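From: Gaetano Caruso
To: Clascombe Residence Households list
Date: 2022-05-16
Subject: Re: Dry goods for the shared pantry, purchasing and storage

Dear members,

Thank you to those who replied to the first circular. The Household Office has read all of the responses, and this message sets out the arrangements that will apply to the shared pantry at Clascombe until October. It replaces the notice posted on the pantry door, which should be disregarded where the two differ.

Lino Vitale raised several points that other households have also put to us. I quote the relevant part of his message and reply to it beneath.

Lino Vitale wrote:

> The current list says only "rice, lentils, sugar, flour" and gives
> no guidance on pack size or type. Those of us who shop for the
> pantry come back with whatever the store has, and the bins end up
> holding two or three kinds of the same thing mixed together. On
> the last rotation the rice bin held long grain and a short grain
> that cooks in half the time, and it could not be used for a large
> meal.
>
> I would also ask whether we are still expected to use the Longo
> store in Flenden. The aisles are narrow and it is slow going with
> a full cart, but the prices on grains are better than anything
> within walking distance.
>
> Finally, several packets were put away last month with no date on
> them. I threw out two that had been opened and folded over. I may
> have been wrong to do so.

On the first point, the Office agrees that the list was not adequate. A revised list is being placed in the red folder beside the pantry door. It names the type of each item as well as the item itself, and shoppers are asked to keep to it. Where the listed type is not on the shelf, please leave the item off and note it in the folder. A substitute bought in good faith is still a substitute, and the kitchen team has to plan around it.

Grains, pulses and sugar should be bought in sealed plastic packets, preferably of a kind with a clear section through which the contents can be seen. Please hold each packet up and look at it before it goes into the cart. Check that the seams are sound, that the grain is even in color, and that there is no dust or clumping along the lower edge. Packets with a split or a pinhole should go back on the shelf, or be handed to a member of the store staff. 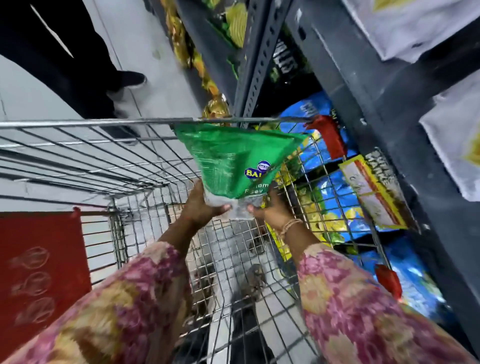 Heavy items belong at the bottom of the cart and anything that can be crushed goes on top. Wire carts have rough spots where the grid has been bent or repaired, and a thin packet pushed hard against one can tear. Shoppers who buy for more than one household may wish to bring a flat cloth bag to line the bottom of the cart. Two such bags are kept in the hall closet and should be returned there.

On the second point, Longo in Flenden remains the approved store for dry goods. The total spent there on the last two rotations was 2,045 and 2,682 respectively, and the Office is satisfied that the same quantities would have cost more elsewhere. The difference between the two figures is largely flour, which was bought ahead for the spring meals. Members who find the store difficult to get around are encouraged to go early in the day — deliveries are usually shelved by mid-morning, and after that the pallets take up a good part of the floor. Members who cannot manage a cart may ask to be moved to the putting-away rota.

Receipts should be placed in the envelope inside the folder on the day of purchase. Personal items must be paid for separately. Reimbursement takes up to 30 days, and a claim without a receipt will be referred back.

On the third point, Mr. Vitale acted correctly. Any opened packet without a date may be discarded by whoever finds it. From now on, the person putting goods away should write the date of purchase on each packet with the marker tied to the shelf. Once a packet is opened, its contents should be moved to the matching bin, and the bin must be empty and wiped dry first. New grain is not to be poured on top of old. If the bin is not yet empty, the unopened packets wait on the shelf above, oldest at the front.

The Anura bins with the snap lids are reserved for rice and flour. The lid on the larger flour bin no longer closes on one side, and a replacement has been ordered. Until it arrives, please keep the flour in its original packets on shelf 4 and leave the bin out of use.

Requests for additions to the list should be sent to me directly and not to the full list. Items needed for a particular diet will be considered first. Spices and oils are outside the scope of this message and will be dealt with separately — the present arrangement for both continues for the time being.

Sincerely,

Gaetano Caruso
Household Office
Clascombe Residence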